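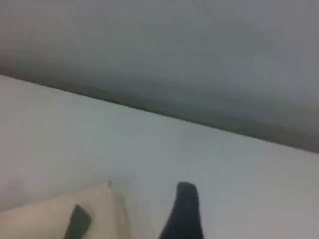 Husmont Manipulation Group, Department of Engineering

The Patient Business of Teaching a Hand

2024-09-04

Ferhat Aksoy has his coffee with his left hand now. He never used to. His right spends most of the working day inside the loop of a hand-held gripper, squeezing and letting go, and by mid-morning it likes a rest. He demonstrates this for me while explaining how to fold a tea towel in a way that a computer might one day find helpful, and manages not to spill anything on the towel.

I've come to Husmont because I wanted to see where robot skills come from. I had a vague idea that there was a lot of typing involved. There is some, but far more of the day goes on handling ordinary things: opening drawers, putting lids on tubs, moving mugs from the sink side to the shelf side and back again. Every one of these little performances is recorded by a camera mounted just behind the gripper's fingers, looking out between them, and every one is called an episode. The group has 1,588 of them so far for the towel task alone, and Ferhat would like plenty more.

The project is called Birnidura, a name chosen before anybody had worked out how to say it. (I heard three versions before lunch, all delivered with total confidence.) Its aim is modest on paper. Take one learning system, show it lots of examples of people doing household jobs, and see how well it copes with a kitchen it has never met. Watching the work at close quarters, I found it anything but modest. Think how much you know about a tea towel! You know which bit is a corner even when the corner is tucked under. You know that if you pull one side the other will follow, a moment late, and in a shape you can more or less guess. All of that has to get into the system somehow, and the way in is through examples.

The view from the wrist

What surprised me most was how little the camera sees. When you fold a towel yourself you're looking down from head height, with the whole worktop laid out in front of you. The gripper's view is more like peering through a letterbox while somebody walks about with the door. In a good part of the footage there is no towel at all. At the top of this page you get two plain surfaces, a dark grey one and a pale one, meeting along a slanting line, with the tips of the fingers poking up from the bottom: a broad cream one on the left with a nearly black strip set into it, and a thin black one to the right. The fingers are blurred and the line between the surfaces is pretty sharp. I asked Ferhat what a learning system could possibly get out of that.

"Loads," he said, and pulled his chair round. "It gets the fingers, for a start. They turn up at the bottom of the picture all the way through, so it can learn what its own hand looks like. And it gets an edge. If the edge tips one way in the next picture, the hand has turned. A person would throw that picture away. I did throw pictures like that away, in my first month, and I had to go and fish them all out of the bin again."

The point, as he sees it, is that an episode is a journey and you can't only keep the arrivals. If the system only ever studies the moment the fingers close on cloth, it has no clue how to get there from somewhere unhelpful. So the dull stretches stay in, next to the moments where something happens. The group talks about them quite fondly. "Moorland" is the usual word, as in "there's a bit of moorland and then you come down on the drawer handle".

I had a go at guessing the surfaces. Wall? Worktop? Ceiling? Ferhat shrugged and said he wasn't going to swear to it either, from one picture. Play the pictures in order and the question often sorts itself out. He also put his fingernail next to a tiny dark speck on the pale part, a little above the black finger. It might be dirt and it might be a mark on the surface. Small things like that are surprisingly welcome, he told me, for on a plain surface a speck gives you something to follow from one picture to the next.

Seven ways to do it wrong

New people start with a week on a single task. They are given a towel, a patch of worktop and a sheet of instructions which runs to 7 rules, and the rule at the top is the one everybody breaks: don't be clever. Clever people find a quick flick that folds the towel in one go, and it looks wonderful, and a robot arm can't do it. So you learn to be plain. You approach, you slow down, you close, you lift, you carry, you lower, you open. You let the fingers come fully apart before you back away. If you fumble, you carry on and put it right, and you mark the episode as a fumble so that it goes into its own pile.

That pile interests Ferhat more than any other. For a long time the group kept only the tidy episodes, on the sensible-sounding grounds that you'd want to learn from good examples. The trained system was then very smooth until the first small slip, at which point it would hover over the cloth like somebody who has walked into a room and forgotten why. It had never seen a slip, let alone anyone getting over one. Last November the team recorded 110 episodes in which the person dropped a corner on purpose and calmly went back for it. The difference in the next round of tests was, in Ferhat's words, "the best afternoon I've had at work, and I include the afternoon of the cake".

(I did ask. There was a very big cake.)

My turn

They let me record a few. The gripper is lighter than I'd expected and the trigger has a nice springy give to it. You hold the thing out in front of you, and straight away you discover that your wrist has habits. Mine likes to roll outwards. Played back, my first episode swung about like a boat trip, and the towel made one brief appearance in a corner before leaving again. My second was better. By the fifth I'd found the trick, which is to keep your elbow in and look at the cloth and forget about the gripper altogether. I got a fold. It was a terrible fold, but both halves were on the same side of the worktop and I was enormously pleased with it.

The other thing you notice is the care taken over beginnings. Two people can fold the same way and still give the system very different lessons depending on where they start from. So the towel is dropped afresh each time, and the gripper starts high or low, facing the cloth or facing well away from it. A small program called Prisix picks the starting position and reads it out in a flat little voice: left, high, turned away. It is fair, tireless and a bit bossy. People do argue with it, mostly when it has asked for "low, turned away" for the fourth time running, and it takes no notice.

After recording comes checking. Each episode is watched by a second person, at double speed, with a finger on the pause key. They're looking for missing pictures, a clock that has wandered, a start that doesn't match what Prisix asked for. I sat in on an hour of it and thought I'd be bored silly. I wasn't! You begin to recognise people by their hands. One of them always pauses over the cloth before closing. Another comes in sideways, like a heron. Ferhat is quick and level, and he nearly always lets the towel settle before he moves on.

What comes next

The towel work will be joined this winter by a new set called Zakaria, which covers cupboards and shelves. Shelves are awkward. You have to reach in and under, the light drops, and the hand blocks much of what it is trying to look at. The group expects almost 2 minutes per episode, a marathon compared with a towel. There is already a row of flat-pack cupboards against the far wall, all with slightly different hinges, and a lively debate about whether soft-close doors should be allowed in the first batch.

Before I left, I watched the trained system run on the arm. It started turned away, found its way round, came down on the towel, and missed the corner. Then it lifted a little, shifted to one side and went back for it. Ferhat had his coffee in his left hand and had stopped drinking it. The corner came up. He put the cup down, dropped the towel in a fresh heap and pressed start again.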